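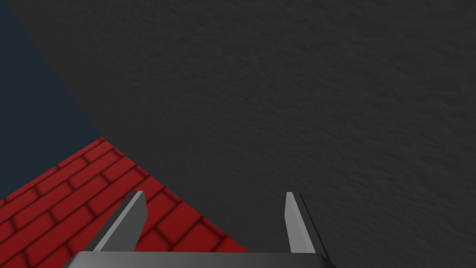 Gripper open in the simulator, over the brick pattern.

Teaching by remote control: common questions

Do I need a real robot to start?
No. Monent runs the same control software in simulation, and most people record their first demos there. Your hand moves the controller and the simulated arm follows.

How many demos does one task need?
We ask for 140 per task. A simple pick-up can do with fewer. Tasks that use both arms usually need all of them.

How long should a demo be?
Keep it under 36 seconds if you can. Long pauses get learned along with everything else, so decide what you are going to do before you press record.

Can I use two arms at once?
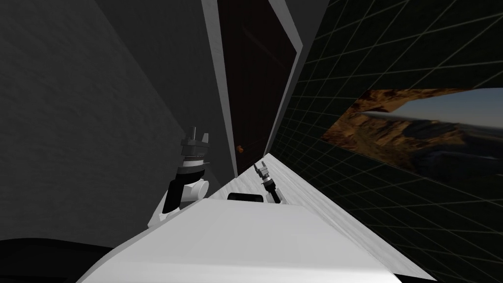 Two-arm control has been in Monent since September, and it takes one controller per hand. Start with the Marar room, and practice for 20 minutes before you save anything. Perspective is what catches new users. In the tilted view the right arm looks much smaller than the left because it is farther away, and people tend to reach short with it. Use the small black object lying between the two arms as your reference point - move each gripper toward it slowly until you have a feel for the distance.

I made a mistake halfway through. Do I start over?
If you missed a grasp and recovered, keep the demo. If you lost the connection or hit a wall, delete it.

Can I teach by moving the arm by hand?
On real Lamach arms, yes. Hold the wrist, press the release button and guide the arm through the task. Simulated arms take remote control only.

Where are my demos saved?
In the project folder, one file per demo. Failed uploads stay on your machine until you send them again.

1,206 shares | 2 comments

gridline_k: Does the hand guiding work with older Lamach arms? Mine has no release button.

tmo: Slowing the controller speed to half helped me a lot with the far arm.

Contact Hovetti support | © 2018 Hovetti | Back to top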